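Search this repository
Go

# Denside Plates

Notes and tables for the plate sorting and stacking set. Covers what is in the crockery box, how the table is laid, how the plates are stacked in the tray, and how the text files are organized.

Maintained by Anca Zamfir and Khoa Đoàn. Plate list by Tâm Tiêu.

## What is in this repo

- `plates.csv` has one row per plate
- `layouts.csv` has one row per table layout
- `stacks.csv` gives the order of plates in the tray, bottom to top
- `photos/` holds pictures of layouts
- `CHANGES.txt`

There are 108 layouts in the current version. Each one has an ID starting with `DP` and a row in both `layouts.csv` and `stacks.csv`. A layout with an empty tray still gets a row in `stacks.csv`, with the order column left blank.

## The plates

The box holds 37 plates. They were bought in mixed lots and do not form a matching service. Some are plain, some have printed borders or flowers, and a number of them carry Chinese characters on the rim or in the center. We have not transcribed or translated the characters. If you can read them and want to add a column, open an issue first so we can agree on the format.

Columns in `plates.csv`:

- `plate_id`: written on masking tape on the underside
- `main_color`: the color that covers most of the top face
- `pattern`: plain, floral, rings, rays, text, mixed
- `text`: yes or no
- `diameter_mm`: measured rim to rim with a tape
- `chips`: yes or no, with a note if yes

A plate with both text and a picture is marked `mixed` and also gets `yes` under `text`. Colors are picked from a short list, so teal and green are separate values but cream and ivory are both entered as cream. Abenezer Habte checked the color column in March and changed 6 entries.

White plates are the hardest to tell apart once they are stacked, because only the top one shows its pattern. Use `stacks.csv` for these and don't guess from a photo.

## Laying the table

1. Wipe the tabletop and let it dry.
2. Put the tray toward the back.
3. Stack the tray plates first, all face up. Keep the stack to one side of the tray.
4. Set out the loose plates face up in front of the tray and beside it. They may sit close together. They should not overlap.
5. Fill in the layout row before moving anything.

Text on a plate can face any direction. Early layouts had the characters turned toward the front edge of the table, and these are marked `aligned` in the notes column.

## Stacking rules

Plates of the same diameter go together. If sizes are mixed, the larger ones go at the bottom. Patterned plates may go on plain ones and the other way around. A chipped plate goes on top or stays out of the stack.

The target order is by size, then by color. Where two plates tie on both, either order is accepted and the row says `tie`.

## Known problems

- 2 plates were swapped in the first version of the list. Corrected, see `CHANGES.txt`.
- Glossy dark plates pick up reflections, and small marks on them are easy to miss. Check the underside tape.
- Plates with a dark ring near the rim were measured to the ring instead of the edge in a few rows. Jhosep Cárdenas is remeasuring them.
- Tape comes off in the wash. Please relabel before putting plates back in the box.

## Adding a layout

Copy the last row, raise the ID by one, and run the check script. It looks for plate IDs that appear twice in the same layout. Pull requests are read on Monday.

## Photos

Photos are for reference only. Where a photo and a table disagree, report it as an issue and give the layout ID.

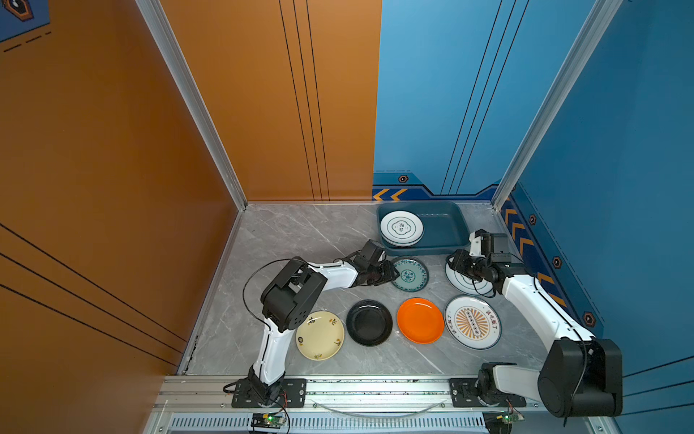
Stacked white plates in the teal tray, with loose plates laid out on the marble-patterned tabletop.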